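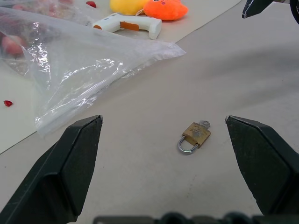
A brass-colored padlock between the fingers of a parallel gripper, seen by the wrist camera. Manipulation bench, Iltilwood.

About Vatix

Vatix is a research and engineering company working on robotic grasping of small, mixed objects. We develop methods that let an arm with a two-finger gripper pick items it has no model of, from surfaces it shares with other things. Our laboratory and offices are in Iltilwood. We license software, run evaluations under contract and publish our test procedures.

The company was formed to continue work on one question: how much of a grasp can be decided in the last few inches before contact, using only what a camera on the wrist can see. Most picking systems in service decide earlier. An overhead camera takes a picture, a planner selects a grasp, and the arm carries it out. Any error in calibration, depth or object position is carried through to the end of the motion. With cartons and bottles the error is usually absorbed by the size of the object. With a key, a bolt or a padlock it often is not.

Our approach

The method we use is called Caputo. It has two stages.

In the first stage the arm moves to a standoff position over the target. The position can come from an overhead camera, from a fixed list or from an operator. It does not need to be accurate. Caputo only requires that the target be somewhere in the wrist camera's view, and that the approach path be clear of the table and of any neighboring arm.

In the second stage the arm descends in short steps. At each step the wrist image is passed to a network that returns three values: a lateral correction, a rotation of the gripper about its own axis, and a score. The score is an estimate of how likely the grasp is to hold if the fingers were closed after completing the remaining descent. If the score falls below a set threshold twice in a row, the arm backs off and approaches again from a different angle. If it stays above the threshold to the final height, the fingers close.

The fingers remain visible in the wrist image throughout. Early versions masked them out, on the assumption that they carried no information. Restoring them improved the result, and we now treat the fingertips as a reference. The network learns the position of the object relative to the tips, so a small shift in the camera mount has less effect than it would in a system that relies on a fixed camera-to-gripper transform. Scuffs and wear on the fingers are left as they are. We replace fingers when the gripping faces are no longer flat and do not repaint them.

Why small metal objects

Padlocks, keys, hinges and fittings are a large part of our test set. They are difficult for three separate reasons, and we score each one separately.

Reflective surfaces disturb depth sensing. A polished shackle returns a bright line along the bar and very little usable depth on either side of it. Caputo uses color images only in the second stage for this reason.

Low height leaves little margin. An object lying flat on a table has to be gripped close to the surface, and the fingertips must come down near the table without striking it. We use chamfered tips and a compliance limit in the wrist.

Uneven shape produces grasps that close correctly and then fail. A padlock gripped by the shackle tends to swing. Gripped across the body it generally does not. The two grasps can look equally good to a system that considers only the width between the fingers. Our training labels are therefore assigned after the object has been lifted, held for six seconds and rotated, and a grasp that slips during that period is recorded as a failure.

Clutter and background

We do not clear the bench down to a single object. Items in current use include plastic bags with things inside them, plush toys, hand tools, paper and board. Transparent film is of particular interest. It reflects light in patterns that change as the camera moves, and a network trained on bare tables will sometimes propose a grasp on a crease. Soft toys are useful for the opposite reason, as almost any grasp on them succeeds, and a training set with too many of them produces a score that is too generous everywhere else.

The ratio of easy to difficult objects is fixed per collection run and recorded with the data. A result quoted without that ratio is of limited use to us, and we do not publish one.

Results to date

The figures below are from our internal evaluation, carried out on our own bench with our own operators. They should be read with that in mind.

The evaluation set contains 134 objects, none of which were used in training. Each object was placed by hand at a position and angle drawn from a list prepared in advance. The baseline was a single-shot planner using the same arm, the same fingers and an overhead depth camera.

On soft and medium-sized objects the two methods performed alike, and we claim no advantage. On small metal objects lying flat, Caputo completed more lifts than the baseline, and most of the gain came from the rotation correction in the last part of the descent. When rotation was disabled and only lateral correction was allowed, the gain was much smaller. On thin transparent packaging, both methods performed poorly. The second stage is also slower. A descent with corrections takes longer than a direct one, and a retry roughly doubles it. For applications where cycle time is the main concern and the parts are uniform, a conventional planner remains the better choice, and we tell customers so.

One negative result has affected our later work. We expected that training on longer descents, starting from a greater height, would make the method more robust. Performance at the final step declined slightly. Our current explanation is that images taken from higher up dominated the training set and the network spent its capacity on them. We now weight the samples by height – nearer images count for more.

Midico

Midico is our data collection and replay software. It records wrist images, joint positions, gripper width and motor current against a common clock, and plays back any attempt step by step. It was written for internal use and is now supplied to customers with every evaluation contract, so that they can inspect the individual attempts behind a summary figure.

Midico stores failed attempts in full. In our experience these are the records customers open first. A run is normally limited to 300 attempts, after which the fingers are inspected and the camera mount is checked against a printed target. If the mount has moved beyond tolerance, the run is kept but flagged.

Facilities

The Iltilwood laboratory has benches for single-arm and two-arm work. All use light gray tabletops and diffuse overhead lighting, with side lighting added for tests on reflective parts. Two-arm benches are used for handover trials and for collecting data with both arms active over the same surface. A small workshop on site makes finger sets and camera brackets, generally within the week.

A store of test objects is maintained next to the benches. Objects are weighed and measured on arrival and given a number. Worn and weathered examples are kept alongside new ones, as surface finish has a measurable effect on the score.

Working with us

Evaluation contracts begin with a sample of the customer's own parts. We ask for at least 100 pieces where the parts vary, and fewer where they do not. We report the success rate by object class, the number of retries, the cycle time and the full list of failures. If the parts are unsuitable for a two-finger gripper, we say so at the end of the first stage and the remaining stages are not billed.

Caputo is licensed per arm. It runs on a single workstation and does not require a network connection during operation. Integration with the customer's controller is done by our engineers or by the customer, using the documented interface.

Academic groups may request the evaluation protocol and the object list without charge. Training data is available under a separate agreement. Requests should state the arm and gripper to be used, the type of wrist camera and the intended start date.

Page last revised 12 September 2019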